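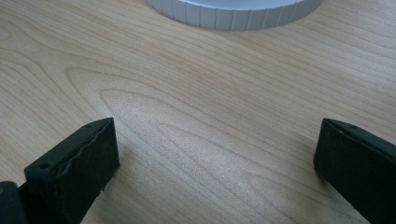

3. Tampos de madeira clara: leitura do veio e arrumação da superfície

Disciplina de Organização de Espaços Domésticos – apontamentos da aula, revistos por Wael Nasr

3.1 Veio e orientação

O desenho em catedral, com arcos encaixados uns nos outros, resulta de um corte tangencial aos anéis de crescimento. De um lado e de outro dos arcos, as linhas alargam e tornam-se quase paralelas. O veio serve de referência para a limpeza: o pano passa sempre no sentido das linhas longas, nunca em círculos sobre o vértice do arco. Num tampo de brilho ligeiro, os riscos transversais são os que mais se notam com luz rasante.

Objetos de base larga e parede canelada, do tipo tampa ou disco, acumulam pó nas ranhuras. Limpam-se à parte, com escova macia, antes de voltarem à mesa.

3.2 Zonas do tampo

Para efeitos do exercício, o tampo divide-se em duas zonas:

a) zona de trabalho, junto ao bordo da frente, a manter desimpedida;
b) zona de apoio, para peças que ficam em permanência (suporte de canecas, taças, tampas).

Um orifício passa-cabos no tampo não conta como área de pousar. Deixa-se livre uma margem de 4 cm em toda a volta.

3.3 Suporte de canecas

O suporte de coluna vertical com pernos curtos ocupa pouca superfície, mas o centro de gravidade sobe à medida que se carregam os pernos de cima. Ordem de carga: primeiro os inferiores, depois os superiores. Quando os pernos saem todos para o mesmo lado, a base tem de compensar do lado oposto. Uma base prolongada em disco cumpre essa função e oferece um lugar para pousar uma peça baixa, por exemplo uma taça branca de cerâmica com rebordo escuro.

Na ficha de comparação usam-se os modelos Brisis e Karnov. O Brisis tem 32 cm de altura e pernos fixos; o Karnov é mais baixo e desmontável. O modelo Løken fica para a aula de fevereiro.

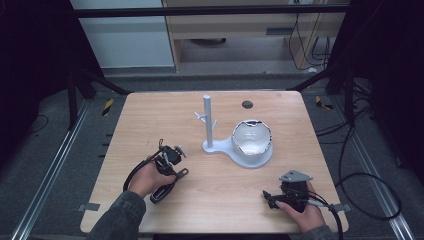
Pode deixar-se uma taça em permanência na base do suporte?
Pode, desde que o diâmetro da taça não exceda o do disco e que as canecas suspensas não lhe toquem. A taça retira-se para lavar a base, em média uma vez por semana.

3.4 Exercício

Medir o tampo e a base do suporte, marcar as duas zonas em planta e indicar o sentido do veio com uma seta. Trabalho em grupos de quatro, com uns 20 minutos por grupo. A planta entrega-se na folha Ongate, a lápis – as cotas em centímetros, sem casas decimais.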